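Household Automation Forum > Kitchen and Domestic Tasks
Topic: Readiness of machines for routine kitchen work

Moltesmont
8/5/26
Members are invited to comment on whether a machine can yet be trusted to clear a kitchen bench without supervision. Our centre reviewed 104 attempts in December. In the majority, items were put away in the correct place, although progress was slow.

Hedia
I would dispute the word "trusted". A person clears a bench in three minutes and also wipes it down. Were the attempts timed?

Moltesmont
They were timed. The median was around 300 seconds, wiping excluded.

Sultana
Speed is a secondary concern in our organisation. Aged care residents would accept a slow machine if it did not drop crockery. Bottles lying on their sides remain the principal difficulty, as they roll when approached.

Hedia
With respect, a dishwasher already does the larger part of this labour at a fraction of the cost.

Rasa
A dishwasher does not load itself. I support a limited trial, restricted to sorting fruit from dishes.

Moltesmont
Noted. The layout under discussion has a ketchup bottle lying across a plate, with a colander, bowls and fruit beside a toaster oven. 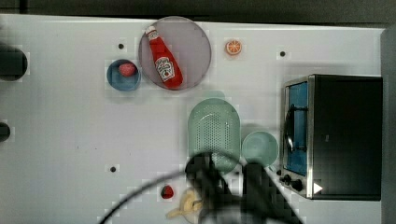 Cheuk-hei Chang
I should favour a trial of five households before any funding is sought. Breakages ought to be recorded separately from delays.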